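Eberhard 3016 Under-Desk Treadmill: Three Months of Walking While Working

I bought the Eberhard 3016 in September after my doctor told me, for the second year in a row, that I sit too much. I work from home four days a week and spend most of that time on the phone or reading long documents. A walking pad seemed like the least painful fix. I had already tried a balance board, which hurt my ankles, and a pedal unit that banged my knees on the desk.

I paid full price at a Plelta store. The 3016 is the middle model in the line. The cheaper one has a narrower belt and the more expensive one folds in half.

Setup

The treadmill comes fully assembled, packed in one long box. The box is heavy and has no handles, only two cutouts that tore as soon as I lifted by them. I ended up opening it in the garage and walking the machine into the house on its front wheels. If you live up a flight of stairs, get someone to help.

After that there is very little to do. You plug it in, stand it where you want it, and run the belt with nobody on it for a few minutes so the lubricant spreads. The manual says to check that the belt is centered. Mine had drifted to the left, and a quarter turn of the rear adjustment bolt with the included hex key fixed it. I had to do the same thing again after a month.

The power cord comes out of the front right corner and is too short. I have an outlet on the wall behind my desk and it barely reaches. Plan on a heavy-duty extension cord if yours is farther away.

Walking and typing

There is a learning curve, but a short one. For the first few days I could read and take calls while walking, and that was it. My typing was full of mistakes. By the second week I could answer email at the slowest speeds. I still get off for spreadsheets or anything that needs careful work with the mouse.

The speed goes up in small steps from the remote. I do nearly all of my walking in the lower third of the range. The faster settings work fine, but at those speeds I bounce enough that the screen is hard to read, and people on calls can hear me breathing.

The belt surface has some give to it and my knees feel better on it than they do on the sidewalk. I wear regular sneakers. I tried it in socks once and my feet got hot.

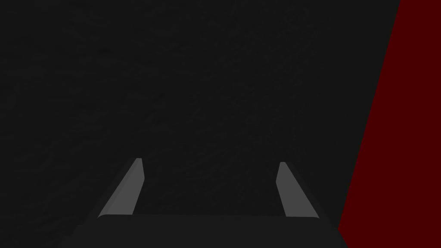 Ramesh Thakur
Contributing Writer, Home Office

Noise

Noise was my main worry, and it turned out to be a mixed bag. The motor is quiet. At my usual speed it makes a low hum that my headset does not pick up. The footsteps are the louder part. My office is on the second floor and my wife could hear every step in the kitchen underneath. A thick rubber mat helped a lot – I used a Nitumard exercise mat we already had – and now she says she only notices it if the radio is off.

There is also a click, once per belt rotation, that started in the second month. It comes from the seam passing over the rear roller. I wrote to Eberhard support and got a reply the next day saying this is normal and should fade. It has faded a little. I mostly hear it early in the morning when the house is quiet.

The remote and the app

The remote is small, light, and easy to lose. It has four buttons, and the stop button is the same size and shape as the others. I would like a bigger one. There are no controls on the treadmill itself apart from a power switch, so if the remote battery dies while you are walking you have to step off to the sides and reach down. I stuck the remote to the edge of my desk with a strip of hook-and-loop tape and have not lost it since.

The app is called Esamach, and I stopped using it after two weeks. It wants you to make an account before it will show you your own distance. It dropped the connection often and then recorded one walk as three. The display on the front of the treadmill shows time, distance and speed, and that is enough for me. The numbers go back to zero when you switch it off, so I write the distance on a notepad at the end of the day.

Storage

Eberhard says the 3016 can be slid under a couch or bed. It fits under our bed but not our couch, so measure first. It can also stand on end against a wall, although I would not do that in a house with small children. I leave mine in place and roll my chair onto it when I want to sit. The manual tells you not to do this. I put a piece of hardboard down first and have had no damage so far.

Upkeep

The belt needs silicone oil after every 30 hours of use. One small bottle comes in the box. You lift the edge of the belt, squeeze a line of oil underneath on each side, and run it slowly until it spreads. Wipe up any drips before you step back on.

Dust collects under the front cover faster than I expected. We have a dog, which does not help. I vacuum along the edges when I do the rest of the room.

My colleague Iraklis Christodoulou has had the folding model for a year and reports the same dust, plus a squeak at the hinge. He likes his anyway because he lives in a studio apartment and has to put it away each night.

Who should buy it

If you spend a good part of the day on calls and have a desk that goes up high enough, the 3016 is a solid choice. Check the desk height first, because you will be standing on a platform and most fixed desks are far too low. If you want to jog, buy a real treadmill with handrails.

I have walked 333 miles on mine. I plan to keep it, and I would buy the same model again, with the mat and a longer cord in the same order.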